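Progress report to the Yule fund, second period
Project: Skosham, teaching by remote control
Prepared by Kinga Szalai
Jul 14, 2023

The first period report promised a usable set of remote-control demonstrations and a first policy trained on them. We have the demonstrations. I am less sure about the word usable, and I would ask the fund to read the rest of this with that in mind.

Our operators at Hotuddale recorded 1,000 demonstrations in the simulator, all of a single task: reach a block on the floor, close the gripper on it, lift, carry, release it over a basket. That meets the target in the grant agreement. The target was a poor one. It counts recordings and says nothing about how different they are from each other, and when we went back through them, far too many were the same reach repeated with the block moved a little to one side. I signed off on that target, so the complaint is with me as much as anyone.

The policy trained on the full set completed 13 of 29 test runs. The failures were mostly early ones. The gripper arrives short of the block, closes on nothing, and then goes through the lift and the carry as if it had hold of something. More training time did not change this. I don't believe more recordings of the same sort would either, though the proposal we wrote last year says they should.

Part of the trouble is the open wire basket. Operators judge their distance from the view at the gripper, and thin white rods with floor showing between them are hard to read for depth. Some operators slowed down well before they needed to. Others hit the rim, backed off and tried again, and we kept those recordings because the block went in eventually. The policy has learned the hesitation along with the task.
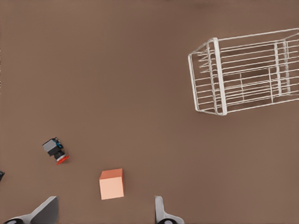
Why not have operators guide a real arm by hand?

Hand guiding gives smoother motion, but the person's own arms and body get into the camera view, and a policy trained on those pictures can come to depend on them. It also ties up the arm for every session. We may still try it on a small scale once the simulator results are worth comparing with something.

On equipment, the Grurska hand controllers are working, with one reservation. There is a lag between the operator's hand and the simulated gripper. The operators say they get used to it. I take that as a warning, as a person who has adjusted to a lag moves differently from a person who hasn't, and it is the adjusted movement that ends up in the data. We have not measured the lag properly. It should have been done before the first session and it is now at the top of the list.

Spending is within budget. We have not drawn on the amount set aside for a second workstation and don't plan to until the lag is understood.

Changes for the next period:

Each operator will record no more than 20 demonstrations in a session. Quality dropped in the longer ones, and the operators had told us so before we looked.

Block and basket positions will be drawn at random before each run. Until now the operator reset them, and people put things where they are easy to reach.

Recordings with a missed grasp will be labeled and kept apart from the clean ones. We will train with and without them and report both results.

The lag will be measured on every controller.

The plan calls for a move to the physical arm in November. I would not commit to that date. If the new recordings don't give a clear improvement on the same test, I will ask the fund to let us spend the remaining time on the simulator and drop the physical stage from this grant. I will send the comparison, with the failed runs included, before asking for any decision.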